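Robot Software II, Handout 6
Control for Articulated Objects: Doors, Plates and Racks
Instructor: Weronika Stępień. Lab support: Genowefa Mazurek.

1. Scope

Last week's planner treated every surface in the world as fixed. This handout drops that assumption. A hinged door adds one joint to the scene, and the set of reachable placements now depends on the value of that joint.

2. State

Write the full state as x = (q, d, p), where q is the arm configuration, d is the door angle and p is the pose of the plate. We set d = 0 for closed and d = 90 degrees for folded flat. The collision checker must read d on every query. Caching the door mesh at load time is the most common error in submitted work, and it shows up as a planner that refuses every path into the cavity.

3. Task stages

The Jamwood task is split into four stages: open the door, grasp the plate, carry it, place it on the rack. Each stage has a guard condition that is tested before the controller switches.

Open to grasp: d above 70 degrees, gripper clear of the door.
Grasp to carry: both fingers in contact for 20 consecutive control steps.
Carry to place: plate center in front of the cavity, plate level.

If a guard is not met within 300 steps, return to the start of that stage. Do not reset the whole episode.

4. Planning the grasp

A flat plate on a counter leaves little room under the rim. Sample approach directions tilted from vertical, and reject any whose lower finger passes through the countertop. Sampling straight down works for bowls and fails here. Keep the wrist housing in the collision model during this step; students who check only the fingertips get paths that hit the upper cabinet on the way out.

5. Perception

For this assignment p is taken from the simulator. Part B replaces it with an estimate from a single camera. The arm hides part of the plate during the approach, so the estimator should hold its last good pose when the visible area drops below your threshold. State the threshold in your report.

6. To hand in

a) Stage machine source, with guards as separate functions.
b) A plot of d against step number for one complete run.
c) One paragraph on a failed run, naming the stage and the guard.

Derivation of the door constraint: see Gajewski's notes from May, section 2.
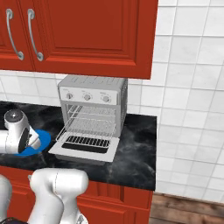 Figure 1. Grasp stage in simulation, oven door folded down, gripper at the blue plate.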